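September 10, 2023
Aileen Baluyot

Ticket 3385 — Hand-held gripper units: replace, repair or expand before the December order
Status: open, waiting on budget owner
Related: 1939 (strap wear, closed)

Summary: the bedroom tasks are behind plan, and the current request asks for two more hand-held grippers from Verklow to catch up. Before that goes to purchasing I need to know whether the shortage is in devices or in spare parts. The two requests come out of different budget lines and the lead times are not the same.

Background. Ticket 1939 was closed with a replacement strap and no root cause. Younes Lamrani reopened the question when a second strap started slipping during laundry work. The operator tightens it, continues for a while, then stops to tighten it again. Sessions that end early get logged as "device unavailable," so on the utilization sheet a worn strap looks exactly like a missing gripper. The request for extra units was written from that sheet.

Checks so far:
Firmware matches on all units. No change after reflash.
Battery swapped with a known good one. No change.
Strap swapped with a new one from Elside stock. Slipping stopped on the unit tested. Not yet repeated on the others.
Status lights normal at startup and during work, so the operator gets no warning from the device.

The task itself is ordinary: clothing and linens handled on a made-up bed, one gripper in the hand, the operator leaning over the mattress. Reach is long and the wrist turns a lot. The bench test at Clondevwood does neither, and this may be why the straps pass there.

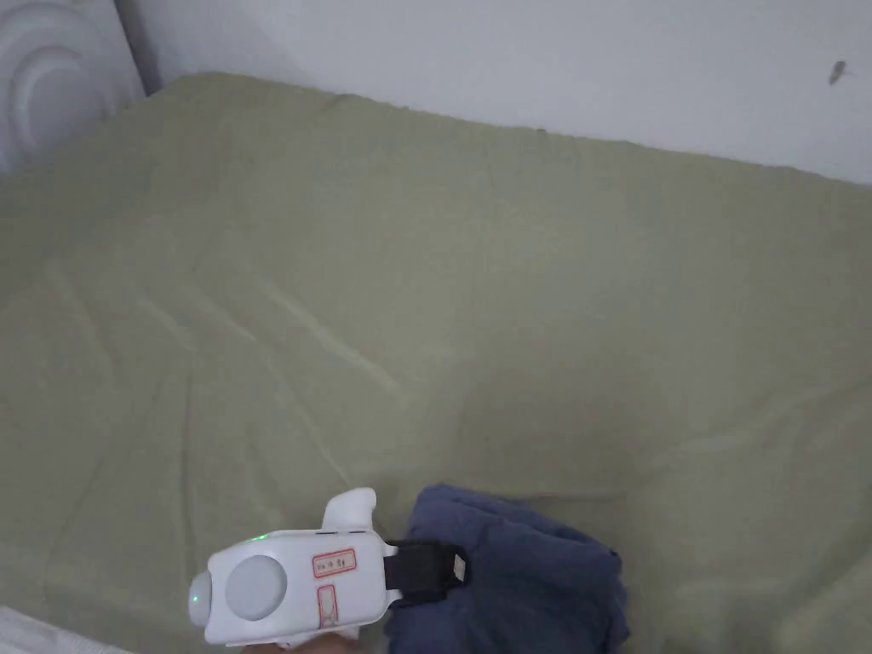

Gripper over the bed, green lights on, black strap across the navy cloth.

Florian Huet asked if a stiffer strap from Dovhaniuk would fit the same mount. Drawing requested, no reply yet. If it fits, the cost per unit is small and no new approval is needed. If it does not, we stay with the Verklow part and carry more spares.

Proposed for the budget:
1. Hold the order for extra grippers.
2. Buy straps for every unit in use, plus a shelf set.
3. Add "strap" as a stop reason in the session log — Mirko Negri to edit the form.
4. Review utilization again in December, using the new stop reason.

Comment, Clémence Besnard: agree with holding. The quote expires before the review, so please ask Verklow for an extension in writing. I will not sign for new units on the current sheet.

Comment, Aileen Baluyot: extension requested. Strap purchase sent for approval under consumables. Leaving this open until the repeat test is done on the remaining units.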